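Kazue Sugiyama
25/04/2025

1/ Notes on a white tabletop after one winter of shared use. Surface care, what is allowed to stay on it, where small things go. Long thread, mostly for people who have just bought a white table and are looking at the first mark.

2/ The table is a Welter, plain white, no grain or pattern printed on it. I chose white for the light. The room at Sakai has windows on one side and the old dark top made everything on it hard to find after four in the afternoon.

3/ Cost of that choice: every mark shows. A crumb you would never see on oak is visible from the door. I count this as useful information about the table. Asuka Hirano, who shares it, counts it as a defect. We have not resolved this.

4/ Rules we started with in February: nothing stays out overnight. Lasted nine days. People put things down on tables. Any system that depends on them not doing so needs replacing.

5/ Second version. A small number of things may live on the table, and each one has to be liftable with one hand. Small loose items go in the basket. Cans and cups leave with whoever is drinking from them.

6/ Basket: oval, shallow, wicker, wavy rim. I wanted a deep one. Shallow is better. A deep basket fills from the bottom and you lose the bottom layer for months. In this one you can see down the inside of the weave to whatever is in it.

7/ It sits toward the back, a little right of center. Lidded containers to the left of it. The front strip is supposed to be working space and collects beverage cans.

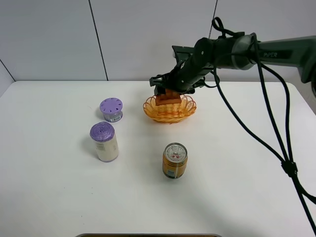

8/ Positions matter more than I expected. When the basket was at the front edge, everyone pushed it back to make room and it ended up somewhere different each evening. Placed at the back, it gets left alone.

9/ Wicker on a white top has one problem: the underside scratches if there is grit under it. Lift it, wipe, put it down. Do not slide it. I put four felt dots under ours, 25 mm each. Two have come off. The glue does not like woven surfaces.

10/ The purple lids. Keep the lids on the containers they came with. The flat one with the ring of small holes goes on the shorter container, the domed one with the ridges goes on the taller. I mention it after finding a domed lid in a drawer by itself.

11/ Ridged lids hold dust in the grooves. A dry cloth rides over the top of the ridges and does nothing. Use a soft toothbrush, then a damp cloth. Once a month is enough.

12/ Flat lids with holes: brush first, rinse upside down, leave it on a rack. Put back wet, it drips onto the table, dries there, and you get a row of rings.

13/ Rings in general. Cold cans are the main source. A ring wiped up the same hour comes off with water. A ring left until morning needs cleaner, and if the water here is as hard as I think it is, a bit of patience too.

14/ Cleaner. I use Clemix at half strength, 100 ml in 200 ml of made-up solution, sprayed on the cloth. Spraying the table directly leaves a dot pattern when it dries, which you then have to clean off with more cleaner.

15/ Cloth: Goson microfiber, the short pile. The long pile one sheds on a matte surface. Wash them without softener. Softener coats the fibers and the cloth starts moving water around without picking any of it up.

16/ Direction. Back edge first, then overlapping passes toward you, turning the cloth at each end. Finish with a dry cloth going across. Circles look thorough and leave arcs when the sun is low.

17/ How to check it. Do not look straight down. Get your eye close to the level of the top and look toward the window. Anything raised throws a small shadow and anything greasy shows as a dull patch.

18/ White is also a poor judge of itself. The same top looks bluish gray in one area and nearly pure white in another depending on where the light falls. I spent part of an evening scrubbing a gray area that was just further from the lamp.

19/ Same with color next to it. Put something amber or orange on a white surface and there is a faint warm tint on the table beside it. Move the object before you decide the table is stained. Tatsuya Shibata had already ordered a stain remover when we worked this out.

20/ The ones that are real are usually tiny. A speck and a faint smudge on an otherwise clean top will draw the eye more than a full tray of clutter would. 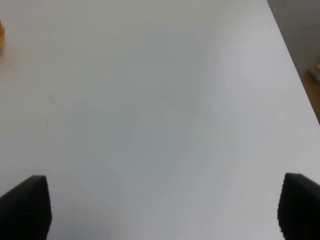 For a speck, fingernail through a damp cloth, one push, stop. If it moves, it was a crumb. If it stays put, leave the damp cloth folded over it for ten minutes and try again. Melamine sponge last of all, and lightly. It is an abrasive and it will leave a shinier spot than the one you started with.

21/ Ink: alcohol wipe, from the outside of the mark inward. Pencil: ordinary white eraser, then wipe. Tape residue: a little cooking oil, wait, then Clemix to get the oil off. Test anything else on the underside first.

22/ Measured result, such as it is. I timed the full wipe-down with the basket and containers moved to a chair: 46 seconds per side of the table, so a minute and a half and a bit. With the old arrangement I never finished, which makes it hard to compare.

23/ Most of the saving is in the lifting. Three things to lift is fine. At six or seven I start wiping between objects, and after a week of that each one has its own outline.

24/ Question from Urmila Dubey: why not a tray under everything? Tried it. The tray becomes a second table. Things get put on the tray, then next to the tray, and what is under the tray does not get cleaned at all.

25/ Question from Asuka Uchida: does the basket need a lining? For small items with corners, no. For anything that sheds crumbs, yes, a cotton napkin you can take out by its corners and shake. Wicker is unpleasant to clean. Vacuum with the brush head, then a barely damp cloth. Do not soak it, the rim goes out of shape.

26/ What belongs in the basket: small, dry, in use this week. What does not: batteries, receipts, anything that came with a screw bag. We empty it on the first of the month and whatever has no owner by the evening goes in the cupboard.

27/ Still open: the cans. A coaster was tried and was used for a pen. Current thinking is a second small surface by the door at the same height as the table, so there is somewhere to put a drink down on the way in.

28/ Also open: whether labels should face front. I turn the containers so the printed side is readable from a chair. Asuka Hirano turns them back. If there is a technical argument for either I would like to read it.

29/ Replying to several people at once: no, I have not tried wax on it. The Welter care sheet I was given says water and mild cleaner, and wax on a matte white top sounds like a way to get a yellow one. If you have done it and have photos from a year later, please post them.

30/ Correction to 14: the 200 ml is the total, so 100 ml cleaner and 100 ml water. Someone mixed 100 into 200 and it was fine, only weaker. Felt dots for 9 came from the hardware shop, no brand on the packet.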